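The Slow Clock in the Fast Loop

At Torau, the planning team spent most of the spring on a bug that did not look like a bug. Their manipulation policy, trained on recordings from hand-held grippers, would approach an object correctly, slow down, and close its fingers slightly too soon. The error was small enough that many grasps still succeeded. Cloth forgave it. Bottles did not.

Tsion Assefa, who maintains the company's control stack, first suspected the policy itself. The network predicts a short sequence of future gripper poses, 16 steps at a time, along with a target width for the fingers. An early close could come from poor labels, a bad loss weighting, or too little data near contact. She tested each of these in turn and found nothing that moved the number.

What moved it was replaying the recordings with their timestamps shifted. When the finger width signal was delayed by 36 milliseconds relative to the images, the predicted close lined up with contact. The two streams had been stamped by different clocks, at different points in their respective pipelines. The image was stamped on arrival at the host, after exposure, readout and compression. The width reading was stamped at the source and was nearly fresh.

A fixed offset is easy to correct. Torau's was not entirely fixed. It changed with exposure time, and exposure time changed with the room. Home recordings are full of pale walls, dark fabric and clear plastic, and the auto-exposure routine reacts to all of them. A gripper passing from a bright sheet to the shadow beside a headboard may pick up several milliseconds of extra delay on the way.
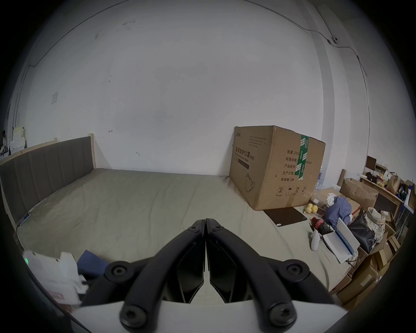

The repair went into a package the team calls Kisola. It sits between the raw logs and the training set and does three jobs. It estimates the offset between streams, resamples everything onto a common clock, and writes a quality score for each segment. The first job is the hard one.

Kisola's estimator uses the motion of the fingers as its reference. A small detector tracks the fingertips in each image and converts their separation to a width. That gives two versions of the same quantity, one from vision and one from the encoder, and the lag between them can be found by cross-correlation. The method needs no extra hardware. It does need the fingers to move, and long stretches of a recording may contain no opening or closing at all.

For those stretches, the software falls back on rotation. The angular rate from the inertial unit is compared with the rotation recovered from visual tracking, which gives a second lag estimate. Hawi Ayele wrote this part and is frank about its limits. "It works when the operator turns the wrist," she says. "On a straight reach it has almost nothing to hold on to, and a blank wall behind the object makes it worse." The estimator reports its own uncertainty, and segments above a threshold inherit the offset of their nearest confident neighbor.

The team ran Kisola over a set of 508 recordings and threw out 66 of them. Most of the rejects failed on visual tracking, which had drifted before the offset could be measured. Ayele wants to recover a portion of these with a better relocalization step, using the longer-range structure of the room as an anchor. Shelves, door frames and printed cartons make good landmarks. Bedding does not, as it deforms whenever something is picked up from it.

On the robot side, the same problem appears in reverse. The policy takes time to run, and the arm takes time to respond. By the time a predicted sequence is ready, its first few poses describe a past that the arm has already gone through. Torau's executor, Zeman, discards those stale steps and blends the rest into the motion already under way. It used to apply one delay to the arm and the fingers together. It now holds a separate figure for each, measured at startup with a short sweep of the wrist and a full close.

Assefa considers the startup sweep a compromise. Delay on the network link varies during a run, and a single measurement cannot follow it. A continuous estimate would be better, but her first version fed back on itself: the executor adjusted its timing, the adjustment changed the motion, and the changed motion shifted the estimate. She has since put a slow filter on the loop and capped how far it may move per second. It is still disabled by default.

The remaining work is less interesting and probably more useful. Older logs were written in a format called Hanura, which stored a single timestamp per bundle of messages and dropped the originals. For that data, the arrival order is known and little else. Ayele has a converter that marks such segments as low confidence and lets the training code decide how much weight to give them. Current practice is to use them for the approach phase and mask the finger width near contact, where a few milliseconds matter most.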